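Partington Clothing Exchange
Progress report to the Predari Fund, second period
Prepared by Nantana Wattanapong, project lead

Where we are

When we last wrote, in the spring, we had a signed lease on half a storefront, a donated steam iron with opinions of its own, and a plan to get outgrown children's clothes out of closets and onto other children. We now have clothes. We have a great many clothes. By the end of November we had taken in 414 pieces and sent 306 of them back out to families, and the remainder are hanging, folded, soaking or under discussion.

The target in our application was 40 households registered by this point. We met it in the second week of the fall drive and then stopped advertising for a while, as the shelving had not caught up with the enthusiasm.

Intake

Most donations still come through the Sirolport library drop-off, in grocery bags. We asked for items to be clean, buttoned and sorted by size. They arrive clean. Buttoning is rarer, and sorting by size seems to be regarded as a hobby for other people. We have rewritten the flyer twice. The current version says "Please fold," in large type, and has produced a small improvement in folding and one note asking how.

Baby and toddler sizes make up the largest share of what comes in, and school-age pants the smallest, for reasons any parent of a seven-year-old could explain by pointing at the knees. We turn away very little. Socks without partners are accepted against my advice.

Home sorting

The change we proposed in our last letter, and which you kindly agreed to, was to move part of the sorting out of the storefront and into people's homes. The back room holds two adults if neither of them needs to bend. Four home sorters have now been taking bags each month, working on whatever flat surface they own, and returning everything folded with a size tag pinned to it.

In practice the flat surface is a bed. Dining tables were tried and dinner kept happening on them. A bed is wide, it is at a tolerable height, and it comes with a deadline, as somebody will eventually want to sleep in it. The instructions we give out fit on one side of a card: empty the bag, shake each piece out flat, check seams, pockets and elastic, fold, tag, stack. Sorters are asked to work on one garment at a time and leave the rest in the bag. This rule was added after the first month, when two bags of pale blue babywear merged with a household's own laundry and had to be negotiated apart.

Denim is the slow part. T-shirts fold themselves if spoken to firmly, but anything with gathers, an elastic opening or trim comes out of the bag as a lump and has to be opened up before anyone can tell what size it is, or in some cases which way up. Our sorters allow about twice as long for these pieces and we have adjusted the bag quotas to match. A bag that is mostly denim now counts as a bag and a half. 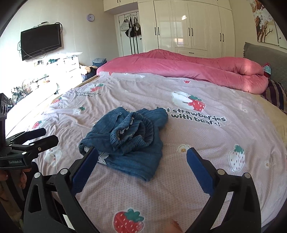
Home sorting: a denim-look piece with lace trim, still to be shaken out. Bedding not included in the exchange.

Elastic deserves its own paragraph, which is a sentence I did not expect to write to a funder. It is the commonest reason a garment is held back. The fabric around it is usually fine, and replacing a waistband costs us very little apart from patience, so we have started a repair box and a monthly repair evening at the storefront. The first evening dealt with the top layer of the box. The second reached the layer underneath and found the scissors from the first.

Lace trim is a smaller matter. Families like it and the washing machine does not. We now tuck trimmed pieces into a mesh bag before washing, and losses have dropped to a level I am comfortable reporting, meaning I no longer find bits of it in the filter.

The Plurketti racks

The two Plurketti rolling racks bought with your equipment money are in daily use. One rolls. The other prefers to be carried, and the supplier has promised new casters. Both hold more than the old rail did, and nothing has yet fallen on a visitor.

Money

Spending is within the agreed budget. The line for bags and tags is nearly used up, and the line for printing is underspent despite the flyers. We would like your permission to move the unspent printing money across to tags and pins. Pins leave this building at a rate I can't account for.

What has not gone well

The evening opening hours were a mistake. We kept the door open until 8:30 for six weeks and met mainly people looking for the pizza place. Those hours have been moved to the early morning, just after school drop-off, where attendance is far better and the conversation less disappointed.

The online catalog is behind. Photographing each item took longer than handing it to someone, and by the time a picture was up the item had usually gone home with a family. We propose to list sizes and quantities only, and to update them weekly.

Next period

We plan to add two more home sorters, clear the repair box down to its actual bottom, and run a winter coat swap with the Sirolport library, who have offered us their meeting room on the condition that we bring our own hangers. We also need a decision from you on the printing line before the next tag order goes in. A yes by email would be plenty.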